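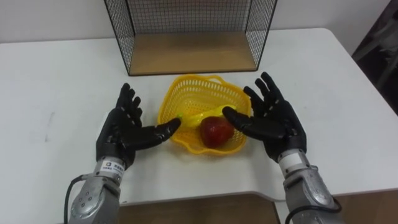
Slide 1. Small yellow basket with an apple and a toy banana; wire-mesh shelf behind.

Speaker notes: Small Storage for Shared Tables
Fadport Center, Household and Classroom Organization Session

Opening (allow 7 minutes)

Good morning, and welcome on behalf of the Fadport Center. Our subject is the small open basket and its place on a shared table. The Center issued its first guidance on table storage in March, and the remarks that follow are drawn from that guidance and from the comments received on it.

Leave the first slide up while people take their seats. Point out the size of the basket. Two pieces of fruit nearly make a load, and both can be seen without anything being lifted out. The Center recommends a basket of this kind for play food, snack fruit and similar items in daily use.

Slide 2. What the sites reported

The guidance was sent to 136 sites, and over 70 returned the comment form. The most frequent remark concerned depth. Deep bins were filled to the top and then emptied onto the table whenever one item was wanted. The Vokby site replaced its deep bins with shallow baskets and has asked to keep them.

Pause for questions on cost. The price sheet is in the folder - do not read it aloud.

Slide 3. The shelf at the back

Return to the first slide for a moment. The shelf is black wire mesh with a light wooden panel at the bottom. Mention that mesh sides let staff see what has been put away, and that a solid bottom keeps small pieces from catching. Shelves should stand near the back edge of the table so that the working area stays clear.

The Assefa site places its shelves against the wall and reports no difficulty with this. Cellden prefers a separate side table. Either arrangement is acceptable under the guidance.

Slide 4. Real and toy food

Sites that hold both kinds should keep separate baskets for them and label each one. Fresh fruit is to be checked at the end of every day. Toy pieces are washed weekly in warm water with mild soap and dried before they go back.

Discussion (10 minutes)

Ask each table to name one container it would replace and what would take its place. Collect the cards before the break. Requests for printed copies of the guidance should go to the desk at the rear of the hall.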